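Brarklow School Network Measurements
Data card, version 2

Summary

The data set holds speed and delay measurements from the internet connections of schools in the Brarklow district. It was collected in September, during school hours and in the evening, to see how the shared fiber line behaves when many classes are online together. There are 2258 rows. One row is one test.
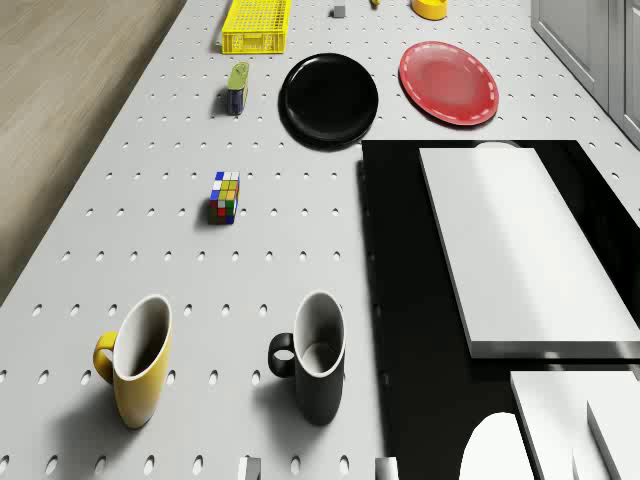 Files

tests.csv contains all the measurements.
sites.csv contains one line for each building, with its link type and the contracted speed.
outages.txt is a hand-written log kept by the district office. The spelling of building names in it is not always the same as in sites.csv.

Columns in tests.csv

site: short name of the building, for example whitfield or indham
start: local time, 24-hour clock
down, up: megabits per second
delay: milliseconds to the district gateway, median of 100 pings
via: "wire" or "wifi"
note: free text, mostly empty

How the tests were done

Each building had one small computer connected by cable to the main switch. It ran the Gosilis test script every half hour from 6:30 in the morning. The wifi tests were made by hand on a school laptop, so they are fewer and their times are not regular.
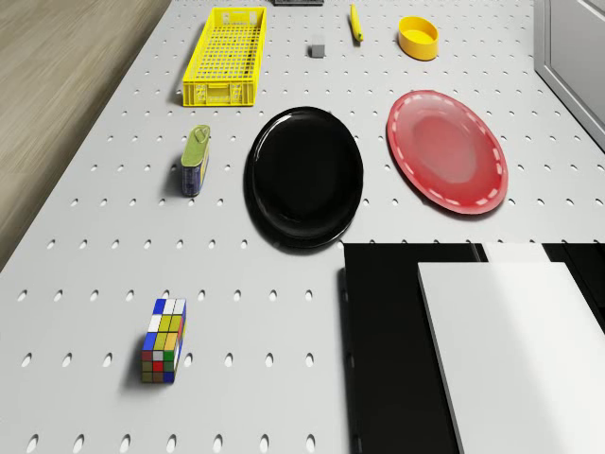
The contracted speed at Whitfield and at Indham is 400 megabits per second in both directions. Values a little over 400 are present in the file and we did not remove them. The provider allows short bursts, and the script does not correct for this.

Known problems

At Indham the clock of the test computer was one hour behind for the first four days. The start column is already corrected, but the times in outages.txt are not. Please be careful when you join the two files.

An empty value in "up" means that the upload part did not finish. It does not mean zero.

License and contact

You may use the data for teaching and research if you name the source. Corrections can be sent to Cletus Kowalczyk at the district network office. Please include the site and the start time of the row.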